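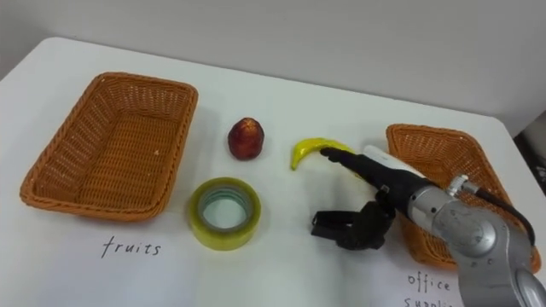

Wanted: people who buy fruit and then forget about it

Do you have a bowl, a basket, a drawer or a sad corner of the counter where the fruit goes? Would you let me be nosy about it for two weeks? Then please keep reading, I'd love to have you.

I write Gumevow, a little newsletter about how people in and near Zovadwood shop, cook and eat at home. Mostly it's short pieces. Last year I did one on bread heels and who eats them, and I got more mail about that than about anything I've ever written (people have very strong feelings about bread heels!). So this time I want to do something longer, and I want to do it with readers from the start.

The subject is fruit at home. Where it sits, who puts it there, who eats it, and what becomes of the last pear. I grew up in a house where the fruit bowl was for company and the real apples lived in a bag on the back stairs, and I assumed every family did it that way until I was well into college. My husband's family kept everything in the fridge, bananas included. We've been arguing about it in a friendly way for our whole marriage, and the bananas currently spend half their lives in each place.

What you'd be doing

You keep a fruit diary for two weeks in June. That's the main thing. Every time fruit comes into the house you write it down, and every time it leaves (eaten, baked, packed in a lunch, given to the neighbor, tossed) you write that down too. One line is plenty. "Peach, over the sink, 11 p.m., no regrets" is a perfect entry. "Half a melon, trash, I don't want to talk about it" is also a perfect entry.

You can use the paper booklet I'll mail you or a plain text message to the project number, whichever you'll keep up with. Paper people tend to write longer and funnier entries, texting people tend to forget less. I like both kinds and I won't try to convert you.

At the end there's one phone call with me, about as long as a cup of coffee. I'll ask about your diary and about the fruit you had as a kid, and we'll probably wander off topic. I always do.

We did a small tryout last fall with readers of the newsletter, and it brought in 2476 diary lines. I read every one of them at my kitchen table and laughed out loud a lot. There was a household that bought grapefruit every single week and, as far as the diary showed, never ate any. There was a long and bitter run of entries about a pineapple. I also learned that a whole lot of people hide the good cherries from their own children, and I'm not here to judge.

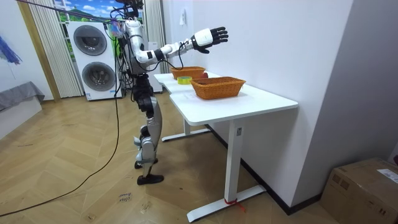
For the new round I have room for 48 households, and I'd like them to be as mixed as I can get. Last time I ended up with too many people like me: middle-aged, own a decent peeler, shop on foot. Lovely folks, but I already know what we do. So I'm especially hoping to hear from:

People who live alone
Houses with teenagers
Roommates who label things
Anyone who works nights
Grandparents with grandkids in and out all week
People who have a fruit tree and can't keep up with it
People who don't much like fruit and buy it anyway

You don't need to be a good cook and you don't need to eat well. Please don't clean up your habits for me! A diary where hardly anything happens is still useful, and I'd sooner have two blank pages and one old lime than a week of fruit salads you made up to look good.

You do need to be an adult, and you need to live close enough to Zovadwood that the mail reaches you in a reasonable time. One person per household keeps the diary, but they can (and should) tattle on everyone else who lives there. Just let the others know you're doing it. If somebody in the house would hate being written about, leave their snacks out.

What you get

I can't pay wages for this, I'm sorry to say, and I'd tell you if I could. What I do have is a store credit for every household that finishes, good at the Irex grocery on the hill. They've been kind enough to donate the credits and have asked for nothing back, and they won't see your diary. You'll also get the finished issue on real paper, mailed to you before it goes out to everyone else, plus a year of the newsletter if you aren't already on the list.

Then there's the supper. When the diaries are in, we take over the back room at Bai for an evening and everybody brings something made with fruit that was close to the end. Last fall's table had a plum cake that I still think about, and a chutney so hot that it had to be moved away from the kids. You don't have to come, and you don't have to bring anything good. Crackers are fine.

What happens to your diary

I'll quote from the diaries in the issue but never with your name, your street or your workplace. If there's a line you wish you hadn't written, cross it out or tell me on the phone and it's gone. The booklets come back to you afterward if you'd like them. A few people last time wanted theirs for the family papers, which made me happier than I can say.

And you can quit whenever you want. Life gets busy, somebody gets sick, you go to your sister's for a week and her fruit is her own business. Just drop me a note so that I don't keep texting you about plums.

How to sign up

Send me a short note through the contact page of the newsletter with "fruit" in the subject line. Tell me who lives in your home (no names needed, just "me, two kids and a very old dog" or whatever it may be), where the fruit is kept, and what's there right now. Go look before you answer. People are nearly always wrong about what they've got.

Also tell me whether you want paper or text, and what time of day is best for the call. I'm up early and I'm not much good after 9 p.m., but I can make evenings work if that's all you have.

Sign-up stays open through May or until the spots are full. I'll write back to every person either way, and if I can't fit you in I'll put you at the top of the list for the next one, which I think is going to be about leftovers. Or soup. I'm still fighting with myself over that, so if you have an opinion, put it in your note!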